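Why I Still Want to Hear Second Languages at Work

21/09/2021

When I came to this country I was thirty years old and I had studied English for eleven of them. I could read a contract. I could not order a sandwich. The woman behind the counter asked me a question with five words in it, very fast, and I said "yes, please" and received a sandwich with everything on it, also the things I do not like. I ate it on a bench and felt that my diploma was worth very little.

I tell this because last week a manager at Viltico, the company where I do part-time translation, sent a message to all of us. It asked that people speak only English in the shared areas, "so that all colleagues feel included." The message was polite. I believe the person who wrote it wanted to be kind. I think it is a mistake all the same, and I would like to explain why with some patience, because the matter is usually discussed with none.

I begin with what is true in the message. It is unpleasant to stand beside two people who are laughing in a language you do not know. You think they laugh at your shoes. I had this feeling every day for two years, and the language was English, so I know it quite well. If three people work on the same problem and one of them cannot follow, the other two should change the language. That is good manners, and most adults can manage it without a rule.

But the message does not speak about problems and meetings. It speaks about the kitchen, the corridor, the ten minutes with a cup of coffee. In these places people rest. A person who works in a second language is tired in a particular way by three in the afternoon. The words arrive slower. The small ones go first, the "at" and "on" and "in," and then you start to agree with things you did not completely hear. Ten minutes in your own language is like taking off tight shoes under the desk. 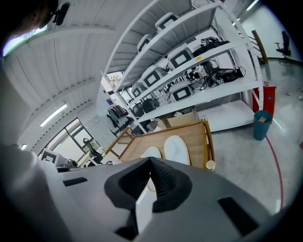 What is lost when people stop using their first language at work?

Mostly the small exchange of help: a new employee asks an older one how to read the pay slip, or which form to fill in for a sick child, and asks it at once, in words that cause no shame.

I know this kind of help from my first job, at a packing firm called Plernero. Agnes Cowie trained the new people there. She spoke only English, and very clear English, and still half of what I learned came from a man two places down the line who repeated her instructions to me in our language while we ate. Mrs. Cowie knew it. She used to wait until he had finished, and then she asked me to tell her the instruction back in English. My English became better in that kitchen than in any course, and I never once felt that it was being taken out of my pocket by force.

There is an argument that people will not learn if you do not push them. I have heard it from good friends. Myrtle Blackwood, my neighbor, taught evening classes for most of her life and she holds this opinion strongly. Her students, she says, improved when they had no exit. Perhaps. But her students came by choice, in the evening, and they could make a mistake and go home. At work a mistake has a price, and a person who is afraid of mistakes becomes silent. Silence can look like obedience or even like good integration, and it teaches no grammar.

I would ask the manager to write a second message. It could say that in meetings we use the language everyone understands, and that whoever joins a conversation should be let into it. I would sign this gladly. The kitchen can be left alone.

And I would ask my own people something too. When a colleague comes in with her cup and we are in the middle of a story, we can stop and tell her the story in English. It will be less funny, I know. The good part never survives. Tell it to her anyway, and let her offer you a biscuit, and correct me, please, if here I must say cookie.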